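Prisau celebra sus 9 años regalando cremas

La pequeña casa de cosmética Prisau cumple 9 años y, como a su fundadora, Lumturie Kelmendi, siempre le ha gustado festejar en compañía (quienes pasaron por la fiesta del año pasado lo recordarán con cariño), ha decidido repartir 100 tubos de su crema hidratante con color entre las lectoras y los lectores que la han acompañado desde el principio.

Para participar hay que escribir a la tienda de la calle Pekmont contando qué tono se prefiere, claro, medio o tostado, y dejar un nombre y una dirección de envío. Se admite un mensaje por persona hasta el 13 de diciembre de 2018.

«Leeremos todas las cartas, ¡aunque nos lleve hasta Reyes!», promete Kelmendi, que ya prepara con mucha ilusión los paquetes.

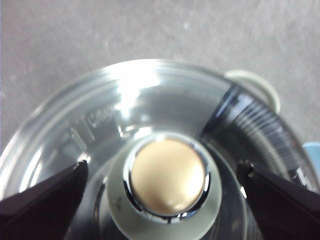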